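Saber (programa de televisão)

Saber foi um programa de entrevistas e comentário político, transmitido em horário noturno pelo canal Andari. Foi criado por Othmane Bensaid, que o apresentou durante as 6 temporadas, e produzido pela Palta.

Formato

Cada edição abria com um monólogo sobre as notícias do dia, seguido de 2 entrevistas. O último bloco era reservado a reportagens curtas sobre consumo, trabalho e tecnologia.
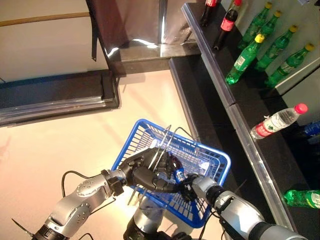
Cesto de compras azul com alças metálicas, seguro por dois braços robóticos.

A partir da terceira temporada, Khadija Benjelloun passou a assinar o comentário de abertura às segundas partes do programa - até então lido pelo próprio Bensaid.
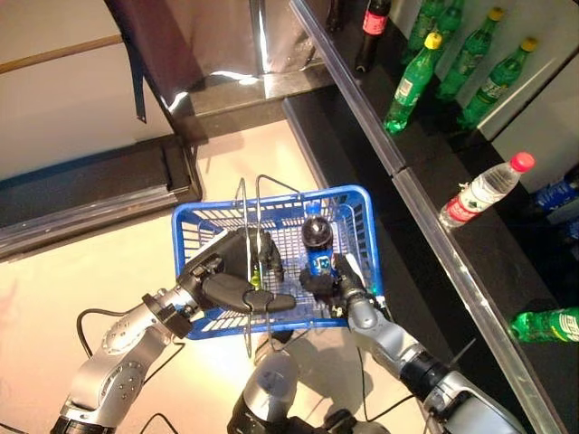

Robô de dois braços junto a uma prateleira de bebidas.

Controvérsia

Em dezembro, durante a quarta temporada, uma entrevista sobre financiamento de campanhas motivou 2,660 queixas de espectadores. O canal manteve a edição no arquivo, mas cortou um trecho na reposição.

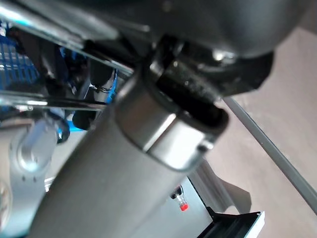
Segmento cinzento de um braço robótico, com colar metálico.

Receção

A crítica elogiou o ritmo das entrevistas e considerou os monólogos irregulares. O programa somou mais de 100 edições.

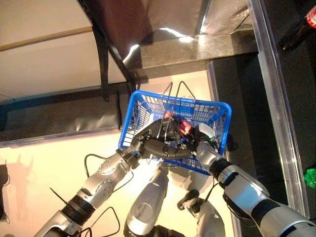 Uma versão em inglês, gravada nos estúdios Fellcombe com outro apresentador, durou uma temporada.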